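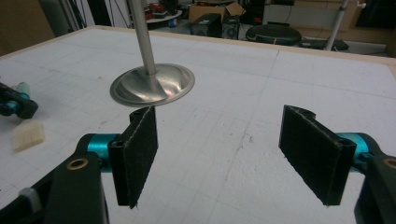
Žofie Murín

4.2 Recording by hand

Demonstrations were recorded with the hand-held gripper described in Section 3. The operator carries the tool over the board and works the fingers directly, and no arm is present. Finger opening and tool pose are logged together with the wrist view. The pads are black and the spacers behind them are blue-green, which gave the tracker of Brabec and Liang a stable color reference near the jaw pivots.

Each session consisted of 20 takes per operator. A take was kept if the pose track had no gap longer than five samples. We made no attempt to standardize the approach angle. Objects could lie anywhere on the ruled white board, and the surroundings of the board were left as they were, so the policy sees background clutter in training as well as at test time. 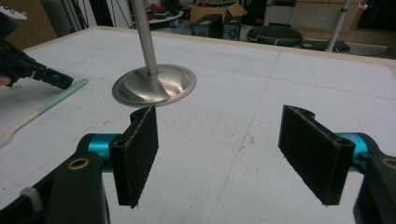
4.3 Finger opening at approach

The recorded opening was passed to the policy as a continuous value. An earlier version, trained in September on the Vekier set, used a binary open/closed label and tended to close early on thin handles. Baert reports a similar effect under remote control.

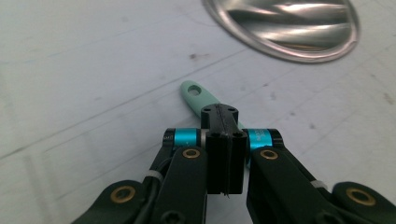

Figure 5. Wrist view with the finger pads together, near a mint-green handle; round steel object at upper right.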